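Section 4: Settling In Your Three-Drawer Cabinet

By now your Domport cabinet should be standing upright, with the packing foam out of the way and the drawers in their openings. You have done the heavy part, so please sit down for a minute if you feel like it. The steps in this section are gentler, and they are the ones that decide how pleasant the cabinet will be to live with over the years.

You will need a soft cloth, a small level if you own one, and the little bag of spare parts that came taped inside the bottom drawer (part number 2583).

Before you load anything

1. Choose the spot where the cabinet will stay. It likes a hard, even floor such as tile, terrazzo, or wood. On thick carpet the feet sink in at their own pace, and you may find yourself leveling it again in a month or so.

2. Leave room in front for the drawers to come all the way out, and enough room for you to stand there as well. People tend to measure for the drawer and forget the person.

3. Lay the level across the top, first from side to side and then from front to back. Turn the feet by hand, a little at a time, until you are happy with it.

4. Open and close each drawer several times, starting at the bottom and working your way up. A new drawer may feel a touch stiff at first. If one rubs or catches, lift it out, wipe the runners with your dry cloth, and set it back in.

CAUTION: Open one drawer at a time. Pulling out all three together, especially when they are full, can tip the cabinet forward. If there are small children in the house, please fit the wall strap described in Section 3 before you go any further.

Getting to know the handles

Each drawer has a single bar handle in the middle of its front. Take hold near the center of the bar and draw it straight toward you. Tugging at one end will usually open the drawer too, but it comes out slightly crooked, and over time the runners will wear on that side.

To close, put your palm flat on the drawer front and push until it stops. It is easy to leave a drawer a finger's width open without noticing, and the lower two are the usual culprits, being down where you don't look. A glance from the front will tell you, as a dark line shows above any drawer that has not gone all the way in.
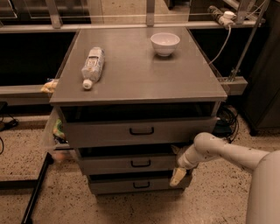

Figure 4.2. Cabinet with the middle and bottom drawers slightly open.

If a drawer drifts open again after you have closed it, go back to step 3 and check the front-to-back level. A quarter turn on the front feet is often all it wants.

Using the top and sides

5. The flat top is a handy place for things you reach for all day: a small bowl, a bottle of water, your keys. Stand bottles upright and make sure the caps are screwed on tight. A bottle left on its side can roll when a drawer is pushed shut with some enthusiasm.

6. Light bags may be hung at the side of the cabinet. Keep them clear of the drawer fronts so that a loose corner of plastic doesn't get caught as you close up.

7. Put your heaviest things in the bottom drawer and work upward from there. Paper is heavier than most of us remember, so a full load of it belongs at the bottom as well.

NOTE: Please don't sit or stand on the top, even just for a moment to change a light bulb. We do understand the temptation.

Looking after the finish

Wipe the cabinet with a cloth dampened in warm water, and follow with a dry one. A drop of dish soap is fine for sticky marks. Scouring powders and rough sponges will dull the surface, and we can't put the shine back once it has gone. Give the handles a wipe while you are there, as they collect more fingerprints than everything else put together.

Once a year (we like to do ours in May, with the windows open) empty the drawers, brush out the crumbs and paper clips, and check that the handles are snug. If a handle wobbles, tighten it from inside the drawer with an ordinary screwdriver and stop as soon as it feels firm.

Guide text by Zuleica Evangelista. Please continue to Section 5, Moving the Cabinet to Another Room.

Domport Customer Care, 1648 Plandcombe Road, Suite 113 | Copyright Domport. All rights reserved. | Back to top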